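Sorting the leftover travel cash

May 27, 2022

I keep foreign money. I don't collect it, I just come home with it and put it in a drawer, and then the next trip is somewhere else and the drawer gets another layer. Last week I emptied the drawer into a bag and took it to work, where there is more table space than I have at home.

The bag had been two envelopes, a sandwich bag, and an old sock. Most of it was coins. I had been telling myself there was real money in there, enough to pay for a decent weekend. I added it up using that day's rates and got $188, and a good part of that was coins, which the exchange counter won't take. So the amount I could turn back into dollars was smaller. Still worth an afternoon.

I tried a few ways of keeping it sorted before this. Zip bags work until you have more than a few, and then you are holding each one up to the light. A Rumidis coin wallet I bought years ago has pockets so tight that bills come out creased. I also had a plastic tackle box for a while, but the lid broke and it went out with the trash.

What I use now is a divided wooden tray. I got it from the Stakmont outlet for $30. It was sold for desk supplies. It has no lid, which I thought would bother me and doesn't.

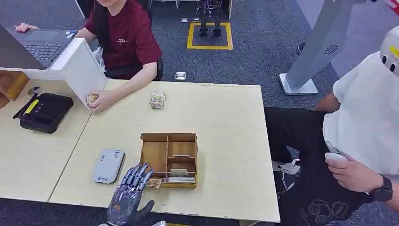

Filed under: Home, Small Projects

The tray has one big section on the left and a lot of small slots on the right. Folded bills go in the small slots. I fold them once or twice depending on size, and they stay where I put them. The big section is for whatever I haven't dealt with yet. When I sort, I pull a bill out, lay it on the front edge while I look up what it's worth, and then it goes in a slot or in the exchange envelope.

We ended up having snacks at the same table, the little wrapped pastries that come in clear plastic. I would keep food away from paper money if you can, but these were still packaged, and it was that time of the day.

The order I went in was by currency first and then by value. I started by value alone and had to redo it. Bills from different countries can be close in color, and the brownish-orange ones fooled me more than once when they were folded.

Coins I handled separately at home. I weighed them on the kitchen scale for no good reason and got 900 grams. They went into a jar. I may give them to the airline envelope the next time I fly, if they still do that.

A few bills turned out to be an older series that shops no longer accept. The bank in that country will still trade them in, but you have to mail them or show up in person, and the postage would cost more than one of them is worth. I put those in a slot of their own in the back and wrote the expiration year on a sticky note.

I took the exchange envelope to the Retamal counter near the train station. They took everything that was flat and current. One bill had a torn corner and they gave it back to me, so it's in the tray with the old ones. The whole visit was short, and most of it was waiting for the person ahead of me to find an ID.

The tray lives on a shelf in the hall closet now, next to the passports. I'm going up to Valetthorpe in July, and I'll take the matching bills out of their slot before I go and put whatever is left back in when I get home.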